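Setting Up Case-to-Pallet Aggregation Records Before Your First Serialized Shipment

Aggregation ties each serialized unit to the case that holds it, and each case to its pallet. The records must exist before goods leave the dock. The steps below assume your units already carry a serial number in a 2D code and that your site runs Ollel as its event store. Menu names differ in other systems, but the order of work does not.

Step 1. Define the levels. In Ollel, open Packaging and create a level for unit, case and pallet. Assign a parent to each level except the top one. Leave the inner pack blank unless it carries its own serial number. An unserialized inner pack entered as a level will block every case that contains it. 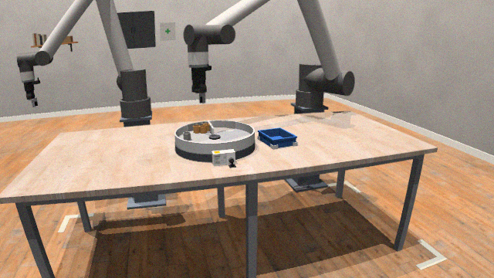

Page 2 of 2

Step 2. Load the number ranges. Request case and pallet ranges separately. Do not let two packing lines draw from the same range unless both lines are online at all times — a line working offline will issue numbers already used by the other.

Step 3. Record the packing event. Scan all units first, then the case label, then close the case. The event needs the parent number, the full list of child numbers, the time with its offset, and the location code. If your line controller is a Plavberg model, set the time source to the server. Its internal clock is not corrected after a power loss.

Step 4. Handle exceptions. When a unit is pulled for sampling, post a disaggregation event for that unit before the case is resealed. Do not edit the original packing event. Trading partners that have already received it will not see the change.

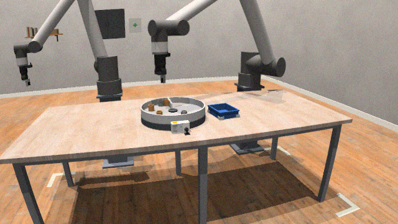 Illés wrote in to say that step 4 fails at sites where sampling is done after the pallet is closed. In that case the pallet has to be opened in the system first, then the case, then the unit, and the two parent levels closed again in reverse order. Skipping the pallet leaves the case locked.

The same order applies to returns and to damaged goods found in the warehouse.

Step 5. Test the outbound file. Export one closed pallet to the Werkar test portal and compare the child count at each level against the physical goods. A file that passes the schema check can still be missing a case.

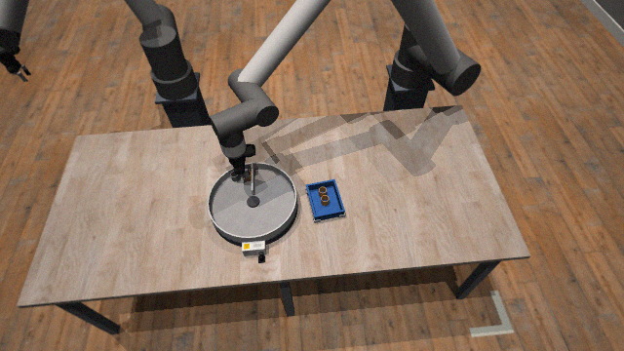 Label placement should be fixed before the test is repeated at full speed. Put the case label on a short side and the pallet label on a long side, at the same height on every load. Draw the packing station to scale first, with the bench and any fixed equipment in position. A bench on metal legs, with two arms set up around it like these, needs its scan points marked on the plan so that a label is not hidden at the moment of reading. Confirm the plan with one full case, then release the line.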